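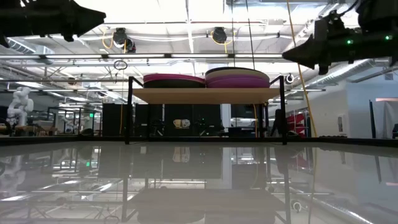 How to Buy a Small Kitchen Shelf Rack Without Believing the Box

Every shelf rack sold online holds more than you own, goes together in minutes and doubles your counter space. I have bought enough of them to doubt all three claims. A rack can be a good thing to have. Most kitchens that get one, though, end up with the same clutter in two layers.

What follows is the way I now go about it. It takes longer than clicking Buy, and twice it has ended with me buying nothing.

Step 1. Empty the counter first

Take everything off and leave it off for a day. Put things back only when you reach for them. The stand mixer usually loses. So do the second toaster, the jar of chopsticks and the bread box with no bread in it. If the counter looks fine at dinner time, stop here and keep your money.

I tried this at my sister-in-law's place in February. Beca Morgan is a firm believer in organizers of every kind, and she had a Wellura two-tier rack in her cart before I got my coat off. By evening she had put back the kettle, the plates and a bowl of lemons. She bought the rack anyway, so make of that what you like.

Step 2. Measure the things, then the space

Sellers give you the outside size. You need the inside size, which is smaller by the thickness of the legs on both sides. Ask for it if it isn't listed. If the answer is a copy of the outside size, move on to another seller.

Measure your widest plate across the rim. Two stacks side by side need twice that, plus a finger's width so you aren't scraping one against the other every morning. Then measure how high your hand goes when you lift the top plate off a stack. People forget this one and end up with a rack under a wall cabinet where the plates have to be slid out sideways.

Depth matters less than you'd think. A plate can hang over the front a little. It can't hang over a leg.

Step 3. Be suspicious of the weight rating

The Drovwood I looked at claimed 20 pounds on one page and 15 on the leaflet in the box. Neither one said whether that meant spread out evenly or piled in the middle, and those are very different loads for a thin board.

My own test is crude. Stack the plates you plan to keep there on a bathroom scale. Take the lowest rating you can find anywhere for that model and cut it in half. If your plates weigh more than that, pick a stiffer shelf or own fewer plates.

As for reviews, one rack I considered had over 4000 of them, nearly all glowing. Sort by oldest and look for people who came back later to add something. There won't be many, and they are the only ones worth your time.

Step 4. Choose a shelf material you can live with

Wood is quiet and looks nice. It also drinks up whatever drips on it if the finish is poor, and the listing will call any finish "sealed." Put a drop of water on the underside when it arrives. If the spot goes dark in a few minutes, send it back or oil it yourself.

Wire shelves dry fast, but small bowls tip on them. Glass shows every crumb. Bamboo gets sold as a wonder plant, and I haven't seen it outlast plain wood in my kitchen.

Step 5. Put it together loosely

1. Lay all the parts on a towel and check them against the sheet.
2. Start every screw by hand, a few turns only.
3. Stand the frame on the flattest surface in the house and press down on each corner.
4. Tighten a little at a time, going corner to corner.
5. Press again. If it rocks now and didn't before, back off the last screw you turned.

The "no tools needed" kind saves you the screwdriver and gives you joints that work loose. I retighten mine whenever I clean behind it.

Step 6. Load it and leave it alone

Heavy things go near the legs, light things in the middle. Everyday plates should be at the front or on top of the stack. Avoid putting anything tall up there if there are kids or cats in the house.

Check the board for sag after 3 weeks by laying a ruler along the front edge. A sliver of daylight under the ruler is normal. If you can slip a coin through, take some weight off or flip the board over if the design lets you.

Extras I'd skip

Hooks that clip to the side, stick-on cup holders and the matching tray. Shelf liners are fine, but cut them from a cheap roll. The branded ones cost more and curl up just the same.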